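Home | Forums | Regional History | Search | Log in

Markets and shared worship in Sorkstead
Posted in September by archive_desk

The reading group is reviewing the claim that the Sorkstead market court admitted sworn testimony from all 4 congregations of the town. Members are invited to comment on the evidence.

Reply 1, posted by Gamanik
The surviving court roll lists 70 cases. In 21 of them the oath was taken on a text other than the parish Bible. I consider this firm evidence of a settled practice.

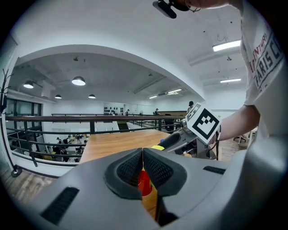 Reply 2, posted by cesovlow_reader
I must disagree. The roll is a later copy, and the clerk may have applied the rules of his own day. The Cesovlow charter, which is older, mentions a single form of oath.

Reply 3, posted by Gamanik
The charter governed land, and the market court heard debts. The two should be read separately.

Reply 4, posted by archive_desk
Both readings will be entered in the notes. Members who hold the Lazăr edition are asked to check the margins of the debt cases before Friday.

Contact the moderators | Copyright Sorkstead History Forum | Back to top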